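Irkgate Tenants and Occupiers Forum > Law and Procedure > Notice periods on license agreements

Thread: Dagdag block, does the 30 day notice count from service or from posting?

acaron
Posted 2021-12-07
The management company for the Dagdag block has taped a notice to the street door giving 30 days to clear the ground floor. The workshop has a written license with the old owner, signed in October, and clause 6 says notice must be "delivered in writing to the named licensee." The named licensee is Afonso Frade. He has received nothing by mail or by hand. Does the clock run from the day it went on the door?
Apolline Caron

rokbridge_dym
Depends on whether the license binds the new owner at all. A lease normally travels with the building. A bare license often does not. Read clause 6 together with whatever it says about successors before you argue over dates.

antunes_a
Disagree with the order of work. Argue the dates first. If the notice is defective they have to serve it again, and you get the full period back either way. We did this at Neseck and the second notice had the wrong floor on it.

rokbridge_dym
Neseck was a lease. Different rules.

antunes_a
It was a license with rent in the title. The judge spent 4 minutes on that point.
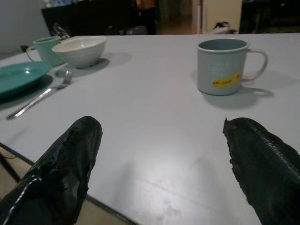
Page 2 of 3

cpicard
Has anyone asked what the 600 paid in October was for? If it was a monthly fee for exclusive use of the ground floor, you may have a tenancy whatever the paper calls it. If it was a share of the electric bill, you probably do not. Get the receipt.

acaron
Receipt says "occupation, ground floor, monthly." Afonso has the original. The old owner kept a key but did not use it.

rokbridge_dym
Keeping a key does not settle it. Who had the right to enter, and on what terms? Quote the clause, please, and not a summary of it.

acaron
"The owner may enter at reasonable times to inspect the meters." Nothing else on entry. Nothing on successors either - I checked the whole document.

cpicard
That wording helps you. An owner who needs a clause to get in looks like a landlord.

rokbridge_dym
It helps a little. I would still not rely on it alone. File on both grounds, tenancy first and bad service second, and keep the notice with the tape on it.

antunes_a
Service first. Otherwise you have conceded the notice was good.

rokbridge_dym
Pleading in the alternative concedes nothing. Write "without admitting valid service" in the opening paragraph and move on.

acaron
Will send both versions to the legal clinic and post their reply in this thread.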